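Osdale desk-clearing set: read me first

Recordings of robot arms working at an ordinary office desk, with notes from the people who work near them. Compiled by Eirlys Phillips and Jin-sol Lim at Fonorero's Istimcombe office. Questions to Eirlys.

What is in it

1239 episodes, of which 906 are marked complete. The rest stopped early or were called off by the operator, and are kept in the folder "partial". Each episode has video, joint positions, gripper state and a one-line task note. There are 6 tasks. Mug tasks make up the largest share, as mugs are what people leave behind most.

Why it was collected

Istimcombe has shared desks, and clearing them fell to the front desk team at the end of the day. Prys Pugh and Geum-ok Yeom did most of it. The office wanted to know which parts of that job an arm could take on and which it should leave alone.
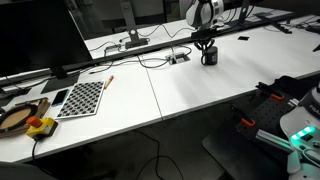 Page last changed: Friday, April 5, 2024

The desks were not tidied for recording. Cables, power sockets, phones and pens stay where people put them, and the calibration board is often in view. If you need clean backgrounds, use another set.

What changed for staff

Prys now spends the last part of his shift on post and visitor passes. Geum-ok trained as an operator in January and recorded 100 of the episodes herself. She asked for two things, both now in place: an emergency stop within reach of whoever is seated, and no arm movement while someone is using the desk. Emrys Humphreys still clears anything with paper on it by hand – the arms have no way of telling a draft from rubbish.

Not everyone likes it. Two people have moved to the far side of the office because of the noise, and their comments are in staff_notes.txt, unedited.

Known problems

Gripper state is missing from some early mug episodes.
Handles facing away from the arm are under-represented.
Task notes were typed by hand and spelling varies.

Use

Internal research and teaching. Please do not use the recordings to time or compare individual operators. Operator names are removed from the episode files.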